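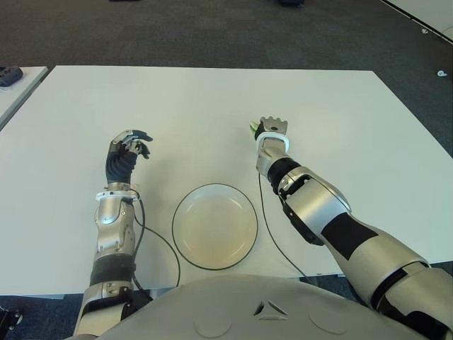 The cream plate with the dark rim, on the white table.

The plate is the last survivor of a set I bought secondhand, and since October it has had one job: it holds small items while I decide where they belong. I wanted to write up the sorting method because Sumathi Menon asked for it, and because my earlier post on drawer dividers left out the step that comes before the dividers.

The problem is bathroom and travel clutter. Tubes, sachets, caps, floss, the small bottles that come home from hotels. They have no fixed shape, they roll, and they end up in whatever container is nearest. My previous method was to tip a drawer onto a towel and pick through it. The towel hides anything small and gives tubes a nap to snag on. It also has to be shaken out afterward, usually over the floor I just swept.

The current method uses a hard white surface and one shallow plate. The surface is the work area. The plate is the hold area, and it starts each round empty.

One item comes out of the drawer at a time and goes on the table above the plate. If I can name its storage location within a few seconds, it goes there. If I can't, it goes on the plate. When the plate is full the round ends, and everything on it has to be assigned or thrown out before the next round starts. The plate is small on purpose. I tried a serving tray first and it simply became a second drawer.

Rim height matters more than diameter. A flat board lets round caps escape. A bowl stacks things, and the bottom layer gets forgotten. A shallow plate with a slight lip keeps a lip balm from rolling away and still shows the contents in one look. Mine has a thin dark line around the edge, useful against a white tabletop, where a plain pale plate tends to disappear under a ceiling light.

I ran the full bathroom cabinet on a Saturday morning. It came to 73 items, of which 39 went back, 19 were thrown out, and the rest moved to the travel pouch or the hall closet. Total time was about two hours, including a stop to wash the drawer liner. Ha-neul Bae has since done hers with a saucer and reports shorter rounds but more of them, so the total is probably the same.

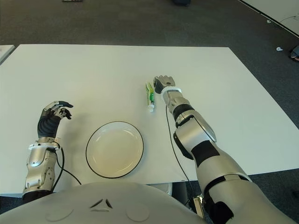
Toothpaste tubes

Tubes get their own section. They cause most of the indecision.

A small tube is ambiguous by design. It could be the travel tube, the spare, or the one somebody opened when the large one ran out. The white one with green and yellow printing is typical. Left on a shelf with three others like it, it will never be finished, and each trip will add another.

My rules at present:

Small tubes live in the travel pouch only. The cabinet gets one full-size tube in use and one sealed.

An opened small tube is used up before the next one is opened. I fold the crimped end over once and hold it with a binder clip. Plastic tubes spring back without the clip.

Tubes stand cap down in the pouch. The pouch is the medium Bokside, which has a stiff base and keeps them vertical. The Diltow pouch I used before was soft all the way around and everything lay flat at the bottom.

Check the crimp for an expiration date. It is often stamped there with no ink and needs a light held at an angle.

Remaining issues

The hall closet bin is a Sabbagh with a lid, and the lid is a mistake. It adds a step and I have started leaving things on top of it. I will try it without the lid for a month.

I also have no good answer for single earplugs. They are still on the plate most evenings, which technically means the last round never ended. The medicine box is next and will need a different procedure, mainly for the blister packs that have been cut down past the label.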